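Dishwasher leaves grit on the glasses, filter already cleaned

Princess Quiambao
Posted 8 February 2024

We moved into a rental in Hadlow in September and the built-in dishwasher has never done a good job on glasses. They come out with a fine sandy grit in the bottom. Plates are fine most of the time. I have taken the filter out and rinsed it 2 times this month and it was not very dirty. I use tablets, one per load, on the normal program. The landlord says it worked for the last tenants. Is there something else I should check before I ask him to send someone?

3 replies

trordale_dan

Rinsing the filter under the tap is often not enough. Take it out again and scrub the mesh with an old toothbrush and dish soap. Then look in the well where it sits. Bits of eggshell and broken glass collect in there and get pumped around every cycle. Bail out the water with a cup and wipe the bottom with a paper towel, and wear a glove. 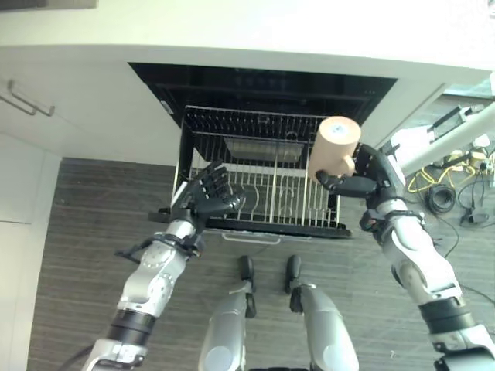 After that, check the spray arms. On most machines the lower one lifts off or has a single nut. Hold it up to the light and see if the holes are clear. A toothpick works for the small ones. Run water through it and shake it, and if it rattles there is something inside. Do the upper arm too, as that one does most of the work on the glasses.

When you put the filter back, make sure it turns until it locks. If it sits a little high, food goes right past it.

Brodska

Could be your tablets. I switched brands and it stopped.

Sebastian

Agree with the first reply, but find out if the grit dissolves. Put some in a spoon with white vinegar. If it fizzes or goes away it is probably mineral scale, and if it stays the same it is more likely food or sand.

If it is scale, run the machine empty on the hottest program with a dishwasher descaler and follow the amount on the package. Some machines have a built-in softener that needs salt, so look for a screw cap in the floor of the tub. Ours had been out of salt for a long time when we bought the house. The town water report will tell you how hard your water is. Ours was 182 parts per million, and that was enough to leave deposits.

Also run the kitchen tap until it is hot before you start a load.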